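로봇 조립 작업, 규칙은 고정구에서 시작하자

저는 로봇 안전 문서를 꽤 오래 읽어 온 사람인데요, 읽을 때마다 비슷한 아쉬움이 남아요. 팔이 사람한테 닿으면 어떻게 되는지, 비상정지는 어디에 둘지, 이런 얘기는 정말 촘촘하거든요. 그런데 로봇이 만지는 물건을 어떻게 대할지는 "부품 손상에 유의할 것" 한 줄로 끝나는 경우가 많아요. 아니, 유의를 어떻게 하라는 건데요!

지난 2월에 Bratoria 작업 지침 초안을 검토해 달라는 부탁을 받았어요. 데스크톱 PC 부품을 다루는 셀에 쓸 문서였고 분량이 40쪽이었는데, 부품 거치에 관한 내용은 딱 2쪽이더라고요. 저는 이 비율이 거꾸로 됐다고 봅니다. 그리퍼 속도 제한을 아무리 잘 써 놔도 부품이 매번 다른 자리에 다른 각도로 놓여 있으면 그 숫자가 무슨 소용인가 싶어요.

그래서 저는 거치판 얘기를 자꾸 하게 됩니다. 길쭉한 기판은 세워서 꽂고, CPU는 네 모서리를 클립으로 누르고, 하드디스크는 브래킷으로 위아래를 잡아 주는 식이요. 부품마다 잡는 방법이 다르니까 규칙도 부품마다 따로 있어야 해요. 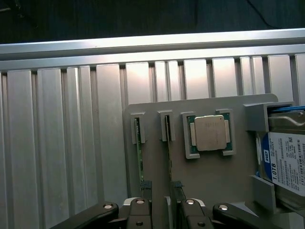 거치판에 바라는 것들

첫째, 부품 자리마다 "잡아도 되는 면"을 문서에 적어 주세요. 기판이라면 가장자리, CPU라면 옆면, 이런 식으로요. 작업자는 감으로 알지만(대부분은요) 로봇 티칭하는 사람이 하드웨어를 잘 안다는 보장은 없잖아요.

둘째, 거치판을 바꾸면 버전도 바꿔야 합니다. Allovska 쪽 양식에는 프로그램 버전 칸은 있는데 거치판 버전 칸이 없었어요. 홀더를 살짝 옮겨 다시 만들어 놓고 기록이 없으면, 나중에 실패 로그 125건을 펼쳐 놓고 다들 소프트웨어만 의심하게 됩니다. 제가 그 회의에 들어가 봐서 알아요…

셋째는 케이스 안쪽 규칙인데, 저는 이게 제일 까다롭다고 생각해요. 거치판은 우리가 설계하지만 메인보드는 주는 대로 받아야 하니까요. 커패시터가 여기저기 솟아 있고, 메모리 슬롯 뱅크 사이에 CPU 소켓이 있고, 전선도 지나가요. 진입 금지 구역을 상자 하나로 크게 그려 두면 작업 자체가 안 되고, 안 그리면 소켓 접점 위를 그리퍼가 그냥 지나다니게 되죠. 저는 소켓이 비어 있을 때와 차 있을 때의 금지 구역을 따로 두자는 쪽이에요. 빈 소켓 위로는 경유 동작 금지, 꼭 필요한 접근만 허용. 좀 빡빡하다는 말도 들었는데 생각을 바꿀 마음은 아직 없습니다.

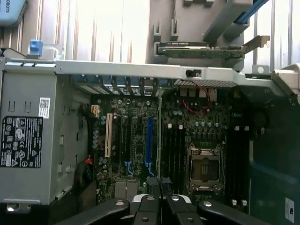 열린 케이스 안의 메인보드와 빈 CPU 소켓, 그 앞의 그리퍼.

Kamath 지침은 이 부분을 "작업 전 간섭 확인"이라고만 적어 놨어요. 확인을 누가, 어떤 상태에서 하는지가 빠졌죠. 반면 Jomton 문서는 케이블 상태까지 점검 항목에 넣어서 마음에 들었습니다. 다만 점검 항목을 한없이 늘리면 아무도 안 읽으니까, 제 기준으로는 약 7개가 한계예요. 그보다 길어지면 사람들이 체크 표시부터 하고 보더라고요(저도 그랬고요).

반론도 알아요. 비전이 좋아지면 거치 규칙은 느슨해도 된다는 거죠. 일리는 있는데, 저는 인식이 잘 되는 것과 안전하게 잡히는 것은 따로 검증해야 한다고 봐요. 기판이 어디 있는지 정확히 알아도 잡을 면을 잘못 고르면 똑같이 망가지니까요. 지침 개정 앞두신 분들, 거치판 버전 칸부터 하나 넣어 주세요. 나머지 항목은 그다음에 같이 싸워 봅시다!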